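Chapter 10
Friction and Everyday Surfaces

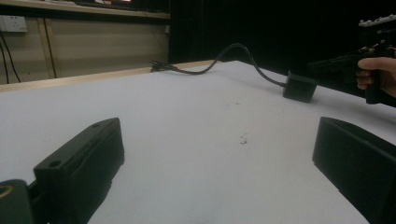
Why does a heavy box need a harder push to start it moving than to keep it moving?

While the box is at rest, the surfaces have settled against each other and the grip between them can rise to its greatest value. Once the box is sliding, the grip is usually weaker, so a smaller push will keep it going at a steady speed.

The grip between two touching surfaces is called friction. It acts along the line where the surfaces meet, and its direction is always such as to oppose sliding. Friction that holds a resting object in place is static friction. Friction on an object already sliding is kinetic friction, which some older books call dynamic friction.

10.1 What you should already know

You will need the work on forces from Chapter 2, in particular the difference between mass and weight and the drawing of force diagrams. If you are unsure how to show a balanced pair of forces, go back and work through the exercises at the end of that chapter before starting this one.

10.2 Static friction

Suppose a crate of tiles stands on the floor of a warehouse in Bridwood. A worker leans on it gently and it stays where it is. The floor must be pushing back on the crate with a force equal to the worker's push. When the worker leans harder, the friction grows to match. This continues up to a limit, known as limiting friction. Any push greater than the limit will set the crate moving.

It follows that static friction does not have one fixed size. It takes whatever value is needed to prevent sliding, from zero up to the limit. Students often use the limiting value in every problem, and this is the commonest mistake in the topic.

In one set of readings, the crate had a weight of 89 newtons and began to slide when the push reached 26 newtons. The limiting friction was therefore 26 newtons. If the same crate is pushed with a force of 10 newtons, the friction on it is 10 newtons and the crate does not move.

10.3 Weight and the normal force

A loaded crate is harder to slide than an empty one. The floor supports the crate with an upward force at right angles to the surface, called the normal force. On a level floor, with only a horizontal push, the normal force is equal to the weight. For most dry surfaces the limiting friction is proportional to the normal force, so doubling the load doubles the push needed.

On a slope the normal force is smaller than the weight, and part of the weight acts down the slope. Slopes are dealt with in Section 10.6.

10.4 Does the area of contact matter?

Salim Ndung'u, a furniture remover in Mollel, was asked whether a bookcase slides more easily on its back or on its base. He said he had never found much in it. His answer agrees with the usual rule for dry, hard surfaces: the friction hardly depends on the area of contact. Two surfaces that seem flat touch only at their highest points. Laying the bookcase on its back spreads the load, but each point of contact is then pressed less firmly.

The rule is less reliable for soft materials such as rubber, and it does not hold for sticky surfaces.

Key words: friction, static friction, kinetic friction, limiting friction, normal force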